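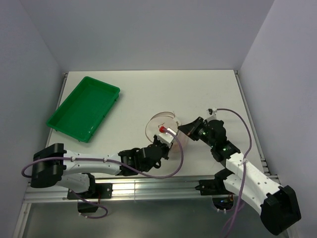
Last changed: 24/05/2026

Questions from new operators

Welcome! Most of these came up during the last round of training on the two-arm cell at Fellum, and Gholamreza Hosseinzadeh was kind enough to write them down as they were asked. If yours is missing, send it along and we'll add it.

I've never driven a robot before. Will I be all right?
You will, and it comes faster than people expect. Your first session is 41 minutes of plain practice, nothing saved, just you getting used to having a second pair of hands on the table. Go slowly - slower than feels natural - and let the arms settle before you close a gripper.

Why are the objects so small and see-through?
Clear plastic is hard for a camera to pick out, so we like to have plenty of it in the set. Round dishes and small bright pieces give you good practice at bringing both grippers close together without bumping them, and that closeness is the part most people need to work on.

How many runs make up a session?
We ask for 14, with a stretch halfway through. Tshepo Shezi keeps the schedule and will happily move you if your hands get tired (mine do, every time).

Do I have to put things in the same spot each time?
Please don't! Turn the tray a little, shift the dish, try another object. A robot that has only ever seen one layout tends to be lost in any other.
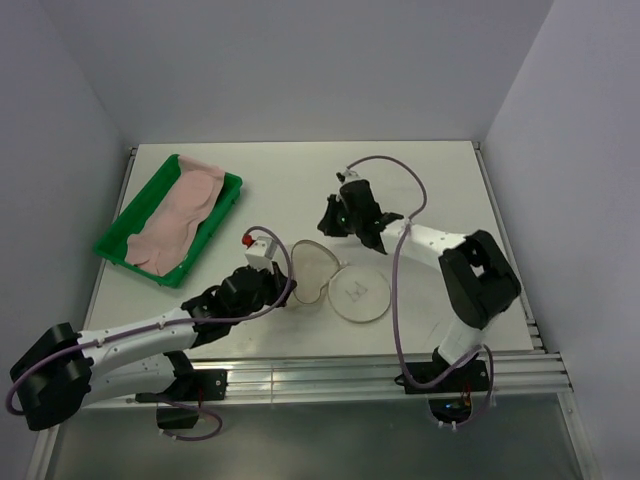
What should I do if I drop something in the middle of a run?
Keep going if you can pick it up again with either arm, because a calm recovery is useful for the robot to learn from. If it has rolled out of reach, end the run, mark it as dropped and start a new one.

Who looks at my recordings?
Dagmar Kováčik goes through them all and leaves notes on anything worth changing. Her notes are friendly, and usually short.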